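The drawer fault, and why I can't stop talking about it

May 23, 2018

I have been grinning about a bug since lunch, so you're all going to hear about it.

Quick catch-up if you missed the last few posts. Elīna Dzene and I have been teaching our arm to work a plain two-drawer cabinet at the Fiscombe workshop. Open a drawer, put a thing in, close it, repeat until the humans get bored. The planner is the one we call Rudent (long story, involves a typo), and until this week the lower drawer was our favorite party trick. It opened that drawer so reliably that I'd stopped watching.

Then on Monday it opened the drawer, went down inside it, and threw a torque fault on joint four. Full stop, brakes on. We cleared it, backed out by hand, ran it again and got the same fault. So I did what I always do and blamed the cable.

The cable was fine. I swapped it anyway, then I swapped it back.

The pose it kept giving up in was down in the lower drawer, upper drawer shut, with the chips and the bowl still up top where they start every run: 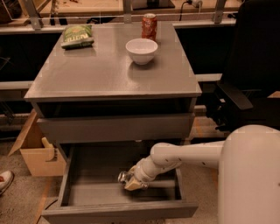

What the log said

We log everything, which is wonderful right up until you have to read it. The fault came at 746 milliseconds into the retreat move, give or take nothing. Same number on every single run! If you've ever chased a flaky connector you know how happy a repeating number makes a person. Connectors don't keep appointments.

So something in the retreat itself was asking for too much. Elīna plotted commanded against measured position for the elbow and there was this gorgeous little step right at the start, where the planner wanted the arm to already be somewhere else. The arm tried its best to catch up, the current spiked, and the safety limit did its job. I want to be clear that I love that safety limit. We set it low back in September after the Mokgethi incident (the one with the shelf) and I grumbled about it for weeks. I take it all back.

Where did the step come from? Our drawer model. When the lower drawer is open, the planner is supposed to treat its walls as solid and lift straight up before swinging out sideways. But I'd updated the cabinet file last Friday and typed the drawer depth in the wrong units, in one place, on one line. The planner thought it had a very shallow tray under it. It figured the gripper had cleared the wall almost right away and started the sideways swing while still well down inside.

One line, and my line too. Elīna was extremely nice about it and only brought it up four times before coffee.

Things we tried before we found it, in order of embarrassment: the cable, rebooting, rebooting but slower, re-homing the joint, raising the limit "just to see" (Elīna said no, and she was right), and moving the starting point of the reach a little.

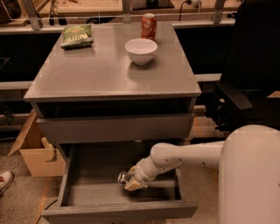

The fix and what's changing

Fixing the number took a minute. Trusting it took all of yesterday. We reran the retreat at 16 percent speed with a hand on the stop button, then crept up. Not one fault, and the step in the elbow plot is gone.

I also wrote a sanity check, which I should have done ages ago. It compares the cabinet file with the last good version and refuses to load if any dimension has changed by a silly amount. I fed it more than 1,250 scrambled files overnight and it caught every one with a bad depth. It also rejected one perfectly good file, so I've got that to look at.

The rule on our whiteboard now says no geometry edits on a Friday. Vurorside folks, if you copied our cabinet file over the weekend, please pull it again before you run anything near a drawer!

Upper drawer next. It has no handle that I can see us grabbing, so that should be fun.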